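Friendship Between Towns Needs More Than a Dinner

March 18, 2018

I came to Meredith as an adult, with a suitcase and a dictionary, so perhaps I look at twin towns differently from people who were born here. For me a twin town is not only a sign on the road. I grew up near Stakska, and when I first saw its name under the name of Meredith, on the same blue board, I stopped my bicycle and read it three times.

The agreement between the two towns will be discussed again in September. Some members of the council would like to let it expire. Their argument is the money: the exchange cost 2884 dollars last year, and the result, they say, was one dinner, one choir concert and many photographs of people shaking hands. I think they are right about the dinner. I do not think they are right about the agreement.

International friendship, when it is left to officials, becomes very polite and very thin. The delegation from Stakska arrived on a Thursday and left on Sunday morning. They visited the town hall, the new library and the water plant. They did not visit any home. The school bus drivers, the nurses and the people who work at night in the warehouse did not know that they were here. I knew only from a neighbor who had cooked for the reception.

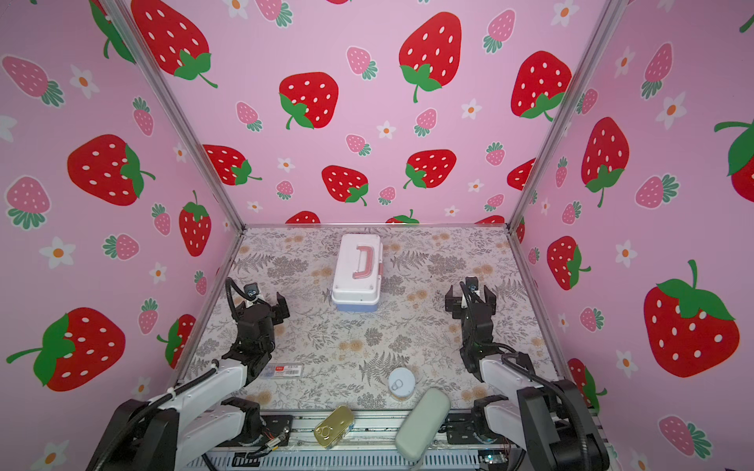

Strawberry wallpaper and a floral tabletop, with two robot arms at the near corners.

Compare this with what Borkcombe does. It is a smaller town than ours and it has less money. Its link with Nisteck began between two trade unions, one of bakers and one of railway workers, and the mayors signed a paper much later. Every second year, 65 people travel in one direction or the other. They sleep in ordinary apartments, on sofas and on children's beds. They argue about pensions. They come home with opinions that they did not have before, and some of these opinions are not comfortable for their own government.

I have heard the objection that such visits are naive, and that a guest sees only what the host wants to show. This can happen. I remember official visitors from my own childhood, and I remember that the street was painted before they came, but only on the side where they would walk. Still, it is difficult to paint a whole week. A person who shares a kitchen with a family for seven days hears about the rent and about the cousin who cannot find work.

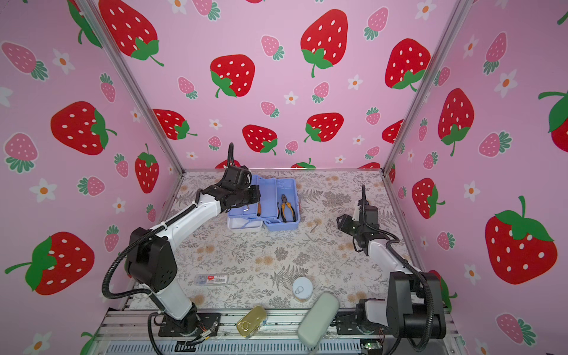 Opinion: Community and World

There is a second objection, and I take it more seriously. It says that we should not have friendly relations with a town when we do not agree with the government of its country. Several readers of this page have written this about Stakska. I left that country, and I did not leave it because I was happy there. But the people of Stakska did not choose everything that is done in their name. If we close the door, the officials will continue to travel, as they always do. The ones who will lose are the teacher and the student, who had one invitation in their lives.

It is also too easy to ask for agreement first. Do we agree with everything decided in our own capital? When our guests came, they did not ask us to explain our laws before they sat down at the table. They asked us how cold the winter was.

I would like the council to keep the agreement but to change who uses it. Let the town pay for fewer officials and more ordinary travelers. A fund of 3000 dollars is not large, but it can help people who would never apply for a passport without a reason. The unions, the churches and the sports clubs could each propose names. And at least half of the places should go to people who have not been abroad.

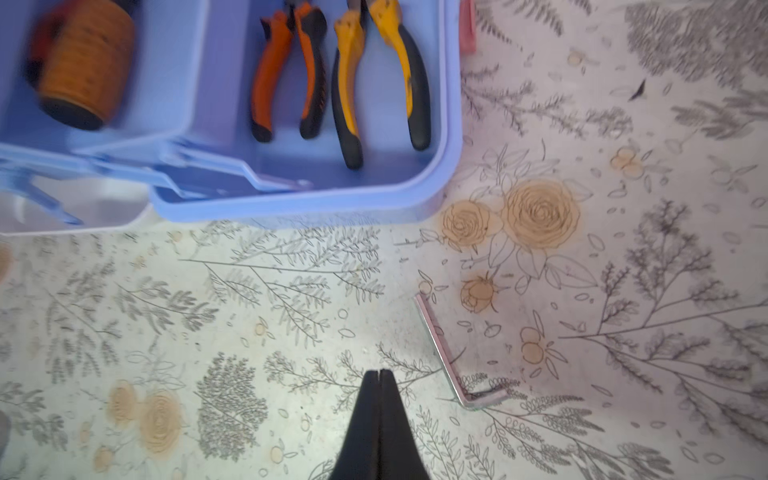

What the petition asks

The petition at the library has 80 signatures so far, mine among them. It asks that the agreement with Stakska be renewed for five years, that visitors stay in homes when they wish to, and that there be one open meeting during each visit, with an interpreter, where any resident may put a question. I have offered to interpret without pay. My English is not perfect, but I can make a question clear in both directions.

The council will accept written comments until the end of the month. They can be left at the front desk of the town hall, and they do not need to be long.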